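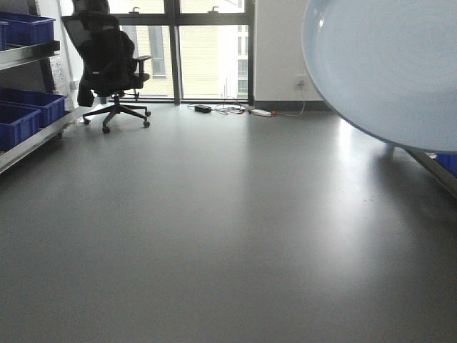
Cable layout decides how reliable a small mobile build is, and most faults blamed on firmware start at a plug. Marty is a shelf-fetching base we are building in the shared room at Eststead, and its bench supply has been the worst offender. The tangle by the window, with the power brick sitting in it and the power strip on the floor to the right, is the layout to get rid of first. Smooth gray floor is good for casters and wheels, but a loose cable slides on it with very little force, and a drive wheel will pull one in.

## Power and cables

- Separate mains from low voltage before anything else. Mains stays at the wall. Low voltage goes overhead or along the shelf uprights.
- Screw the strip to a board. A strip that can move will eventually hang by its own lead.
- Leave a brick in open air. Do not bundle it with its own cord or put a bin on top of it.
- Label both ends of every lead. Paper tape under clear tape lasts longer than marker on the jacket.
- Coil spare length in loops as wide as a hand and tie with hook-and-loop. Zip ties get pulled too tight and have to be cut near the insulation.
- Fuse the battery lead within 7 inches of the terminal.

## Floor and light

Daylight on a satin floor gives a bright patch that moves through the day. Marty's downward line sensor read it as tape until Domnica Hodoroagă added a skirt of black felt, cut to clear the floor by 2 mm. If you use a reflectance sensor, calibrate once in shade and once in the brightest patch, then set the threshold between the two. Where the ranges overlap, shade the sensor. Software filtering did not fix it for us.

Sweep before each run. Grit in the encoder wheel shows up as drift to one side and gets mistaken for a motor mismatch.

## Bins and shelves

Open-top bins are easy to lift but they flex at the rim when full. Keep the heavy parts low. For a lifting fork, measure the bin loaded, at the center of the long side.

Check that the shelving stands square before teaching any positions. We taught 100 of them on a unit with one short foot and had to repeat the lot. Paavo Ahonen's fix was a steel shim under the foot and a paint mark on the floor at each leg. If a mark no longer lines up, stop and re-zero.

## Maintenance intervals

| Item | Interval |
|---|---|
| Wheel set screws | every session |
| Felt skirt clearance | weekly |
| Battery connector, look for discoloration | monthly |
| Drive belt | 2,000 cycles |

The belt figure is ours, from a log kept since June. Replace sooner if the teeth look polished on one face.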